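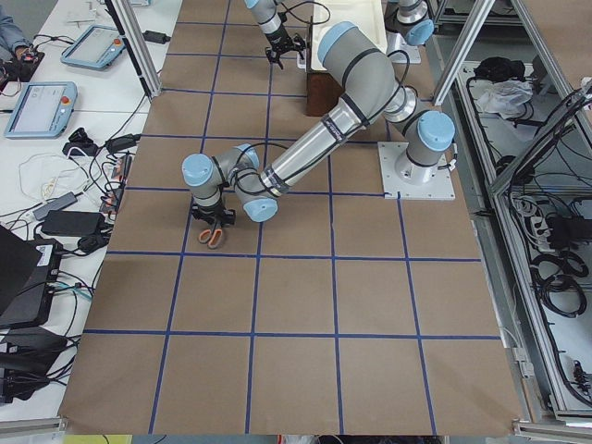

Covering a work table with kraft paper: your questions

Do I really need to cover the table at all?

Possibly not. If the top is already scratched and you only cut string on it, save your money. Paper earns its place when you glue, mark out, sort small parts or share the table with people who put mugs down wherever they like. We used a bare table at the Drivthorpe workroom for years and I can't claim the work suffered much. The table did.

Is brown kraft better than white paper?

It hides grubby marks for longer and it is usually cheaper on the roll. Pencil shows up well enough. Pale thread and clear plastic bits are easier to find on brown, dark screws are easier on white. Anyone who tells you one colour suits everything is probably selling it.

What width of roll should I buy?

Measure the table before you look at any shop page. One wide sheet beats two narrow ones with a join down the middle, as the join is where the blade of a pair of scissors always seems to catch. If you must have a join, put it at the far side.

Why tape a grid on it? Isn't that just fuss?

I thought so too. Xuân Âu put the first one down and I gave it until the end of October. It is still there. Dark blue tape on brown paper can be seen from anywhere you stand, and "put it back in the second square from the front" is quicker to say than "over there, no, left a bit". It won't make an untidy person tidy. It does give everyone the same words for where things go.

How big should the squares be?

Ours are 30 cm. We tried 15 first and the tape took over the table. Pick a size that holds your longest hand tool flat with a bit to spare. They needn't be perfect. Run the long strips first, then the cross strips, and don't stretch the tape as you lay it or it will creep back and pull the paper into ripples.

Will masking tape do?

For an afternoon. After that the edges lift and collect fluff. Some coloured tapes sold for offices are no better, so buy a single roll and leave a strip down for a week before you order a box.

Where should the scissors live?

Flat on the paper, closed, in their own square. Bright handles help a great deal: orange loops stand out on brown, black ones vanish. I am not convinced by magnetic strips or fancy holders. Ours were always full of something else.

What about trays and boxes?

Keep them to the back and stack them if they are steady, a light tray on a heavier box. Every box at the front costs you working room. If you haven't opened one for a month, it is storage and should go on a shelf.

Can I use a side table as well?

Yes, and I'd rather you did that than buy a bigger main table. Leave it uncovered and use it for anything with a screen or a cable. Be warned that it fills up fast.

How often does the paper need changing?

The sellers say often. We change ours when it tears or when glue has built up enough to rock a ruler. The last sheet did 18 weeks. Cut round a bad patch and tape in a new piece if the rest is sound.

Is the thick "workshop grade" paper worth it?

I have tried the Gisport and the Pemance and could not tell which was which once they were down. Thicker paper does lie flatter at the corners. A 300 m roll looks like a bargain until you have to find somewhere to keep it.

Can the old paper be recycled?

Pull the tape off first, and check with your council about anything with glue or paint on it. The clean parts make decent packing paper.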